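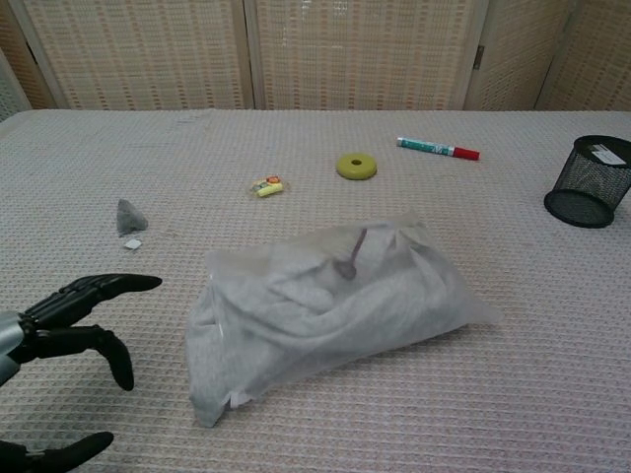 Why can't I just do my best ten minutes and then do it again? That came in on the feedback form after last week's session, unsigned, and I've been chewing on it ever since. You can! Plenty of people do, and they get paid. But this unit is called Building the Hour, and an hour has different plumbing from a ten, so let's get into it.

Building the Hour, notes for week 2
September 2024

Read these before you come to the Corrigan. We'll be in the upstairs bar again, and bring your notebook (the paper one, please, I can tell when you're texting).

Where we got to

Last week everybody wrote down every joke they currently do that gets a laugh from strangers. Friends don't count, and neither does your mother. Most of you were surprised by how short the list was. Mine was short too when I first did this, and I'd been calling myself a comedian on my tax return for a good while by then.

Tonight we sort the list. I use three piles and I call them bricks, mortar and furniture. A brick is a bit that stands up alone, wherever you put it. Mortar is the stuff between bits, the "so anyway, I moved to Conthorpe" lines that get you from the landlord to the dentist. Furniture is a joke that's only funny once the audience knows you, and this is the pile people throw out by mistake. They try it at an open mic in a five-minute spot, it dies, and into the trash it goes. Please don't! A joke about how badly you take compliments might get nothing at minute two and bring the house down at minute forty, when the room has spent the evening watching you do it.

The August draft

I'm going to use my own show as the lab rat, mainly so I don't have to be rude about yours. The show was called Wusow, after a town I made up for the opening story, and I ran the first full draft in August in front of 17 people in a room that holds up to 400. (Do not book the big room. I thought it would make me brave.)

I recorded it and went back with a pen. There were 73 laughs, counting the polite ones, which looks fine on paper until you see where they fell. Nearly all of them were in the first half. Then comes a long stretch where I explain my divorce, and you can hear a glass being put down. You can hear it being picked up again, too.

So what was wrong? The divorce stuff is good, I still think so. It was sitting right behind the longest story in the show, so the room had just done a lot of listening and I asked them to do more. I moved it later, put the quick run about supermarket bread in front of it, and the same words started getting laughs. I didn't rewrite a line.

Callbacks, and how many is too many

A callback is a loan. You hand the audience something early, they carry it, and later they get to feel clever for still having it. Two or three across an hour is plenty for most of us. I once saw a set where every single bit ended on the same parrot, and by the halfway mark people were groaning before he got there. Leave a decent gap, long enough that they've put the parrot down.

Also, never call back to a joke that missed. I know it's in the script and I know the ending depends on it. Have a spare ending.

Previews

The Edia has a work-in-progress night and they're kind to beginners, so put your name down early. Tell the audience it's a preview once, at the top, and then leave it alone. If you keep apologizing they start marking you like homework. Notes in your hand are fine, and so is a list taped to the stool. Reading whole sentences off your phone is where you'll lose them.

Record every one. Listen back the next day, after breakfast, never the same night. On the night you'll either think you're a genius or want to move abroad, and you can't edit in either mood.

For next time

Bring your three piles, on index cards, one bit per card. Write the first line of the bit on the front and its running time on the back. Real running time, with the laughs in. Then lay them out in the order you think they go, and be ready for the rest of us to shuffle them.

If you missed week 1, the joke list exercise is on the shared page and you'll need it done before you do the cards. Parking behind the Corrigan is closed, so use the street.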